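Tomura steel stand and kitchen knife: five months at my table

I bought these two things together, in one order from a shop called Zomimel, and so I will review them together. The order number ended with 193 and the box arrived with one corner pressed in, but nothing inside was damaged. I live in a small apartment with my cousin Mebrat Habte. We cook at the same table where we eat.

First the stand. It has a round steel base and a metal post which goes up from the middle. We keep paper towels on it. The base has a thin raised edge, and I did not expect to like this edge so much. When I cook I put the wet teaspoon there and the table stays clean. The weight is good. I can tear a sheet with one hand if I pull to the side, but if I pull up, the whole stand comes with the paper. My old one from Carretero was heavier and did not move, but it had rust under the foot after one winter.
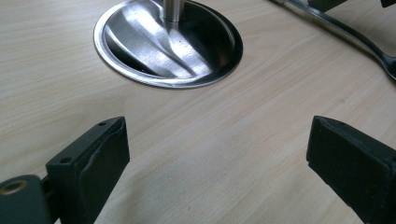
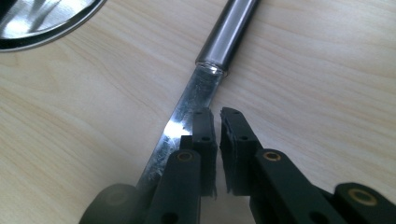

Plukness, Jan 15, 2022

The knife I use every day. The handle is a steel tube, smooth and round, and before buying I was afraid of it. I read many comments that such handles turn in the hand. With dry hands I have no problem at all. With chicken or with oil on the fingers I must hold it closer to the blade, where the ring is, and then it feels safe enough. People with big hands will maybe want something thicker.

The blade was a mirror when it was new. Now it is full of fine scratches and dull spots, and this is my fault more than the maker's – I washed it with the rough side of the sponge from the first week. It still cuts onions and bread well. Tomatoes it cuts only after I sharpen it, and I sharpen it more often than I would like. Živko Nikolaidis, my neighbor, worked many years in a restaurant kitchen. He tried it on a cabbage and told me the steel is soft, but easy to bring back with a simple stone. I agree with both parts.

Cleaning is easy for both. The stand I wipe with a cloth and a little vinegar, because the polished metal shows every finger. The knife goes in the sink for one minute and then on a towel. I do not put it in the dishwasher.

For the price I am content. The stand I would buy again, the same size. The knife I would buy for a student or for a second kitchen, but for myself next time I will pay more and take harder steel. Zomimel answered my question about the pressed box in two days and offered a small discount, which I have not used yet.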